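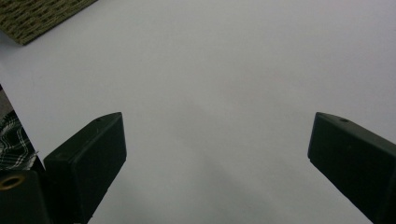 19/06/2022

Workshop notebook, Rudatier bench. Subject: covering for the sorting table, second trial.

The covering supplied by Holtov was laid at the start of the session. The table is to serve for sorting and inspecting small printed parts before packing, and the previous brown covering made the darker parts difficult to find. The requirement remains a plain, pale, matte surface with no pattern and no printed grid.

Material was cut to 986 mm on the short side. The long side was left at full width and folded under at both ends. The first cut ran off square by 4 mm and was corrected with the steel rule. Offcuts are in the flat drawer, marked with the Holtov order number 186.

Fixing: double-sided tape along the two long edges only. The first trial was taped on all four edges and lifted in the middle after one night. The sheet was smoothed by hand from the center outward and left under the drawing boards for 60 minutes before use.

Observations

- Color is acceptable. It reads as white with a slight gray-lavender cast, more noticeable under the ceiling lights than at the window.
- Glare is much reduced compared with the Plulteo sheet, which was returned.
- Soft shadows fall on the surface when anything is held low over it. They did not interfere with sorting, but small gray parts should be kept toward the brighter side.
- Pencil marks come off with a dry eraser. Ballpoint does not. Pens are to remain on the side shelf.
- The tape edge nearest the door collects dust and will need trimming.

One full tray was sorted on the new covering and returned to the Vlachopoulos cabinet, second shelf. Two parts with broken tabs were set aside in the reject box. The tray label still carries the old part number and has to be reprinted.

Outstanding

1. Lamp height above the table has not been settled. It is presently at the upper stop. Try the middle stop at the next session and record the result here.
2. Obtain a price for a roll in place of single sheets. The estimate for the year is 2,000 parts through this table, and one sheet may not last.
3. Confirm with stores whether the Holtov material may be wiped with a damp cloth. Until confirmed, dry cleaning only.

The covering is to be inspected again in August, with attention to the folded ends and to wear along the front edge. The old brown covering is retained under the bench until then.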